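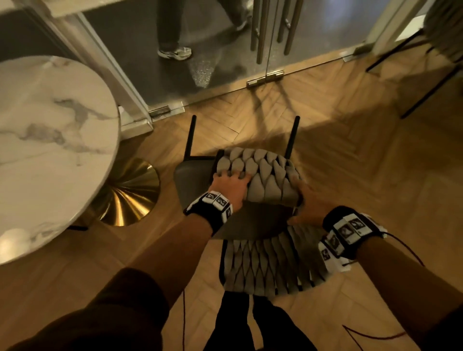
A grey padded dining chair on a herringbone floor.

Home | News | Opinion | Build Library | Forums

The case for a declared part count
23/10/2025
By Ramesh Bhardwaj

Print this article | E-mail this article

When Wilero opened the shared library for Trivine, its building game, members were asked to give each upload a title, a category and a short note. Nothing further was required. The arrangement suited a small library in which most builds were modest and most builders knew one another. It no longer suits the library we have, and the Bristville Builders' Association should now ask that every shared build carry a declared part count and the game version in which it was saved.

The present difficulty is familiar to anyone who downloads regularly. A member sees an attractive harbour or railway station, loads it into an existing world, and finds that the game slows to a crawl. The builder has done nothing wrong. The work was made on a capable machine and ran well there. The person receiving it had no means of knowing what it would ask of an older one.

Our own events have felt the effect. At the August open build, the town hall submitted by Mandla Msimang used 854 parts and loaded on every machine in the room. A rival entry of similar outward size came close to the game's ceiling of 3000 and could be opened on only four of them. Both were fine pieces of work. The judges were nevertheless obliged to assess one of them from screenshots, an outcome that satisfied neither the judges nor the entrant. 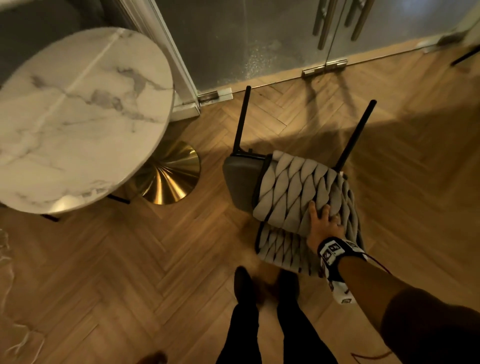 Objections to the proposal

Two objections have been raised with the Association. The first is that a published count will become a score, and that builders will be praised or blamed for a number. There is some force in this. Members who recall the Goel pack will remember how quickly its detailed interiors were dismissed as wasteful by people who had never opened them. A label can be misused, and moderators would need to be firm with comments that treat economy as the only virtue.

The second objection is that the count is trouble to find. It is displayed in the save window – beside the file size – and copying it across takes a moment. Members who maintain older builds could reasonably be given until the next major version to add the figure.
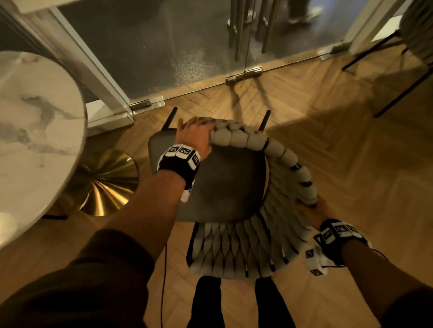 Part counts are also poorly understood, and a label would help to teach them. New builders tend to assume that a large object must be expensive and a small one cheap. In practice the cost lies in repetition. Furniture shows this well: a dining chair with a plain flat back may be made from a single panel, whereas one with a curved back made up of rounded, padded segments, set side by side like beads, will need a separate part for each segment unless the builder merges them. Place such a chair at every table in a restaurant and the room may outweigh the building around it. A builder who sees the total before uploading has an opportunity to decide whether the detail is worth keeping. Often it will be.

The version number deserves equal attention. Joints saved before the last physics change can separate on loading, and doors are known to open inwards through walls. Much of the forum's repair section consists of members trying to establish which version a build came from, frequently after its author has left the game. A single line entered at the time of upload would spare them that work.

The Association has no power to alter Wilero's upload form, and a formal request to the company may take some time to be answered. We can, however, amend our own submission rules. I shall propose at the next general meeting that both details be required for any build entered in an Association event, with the wording to be reviewed after four events have been held under it.

Print this article | E-mail this article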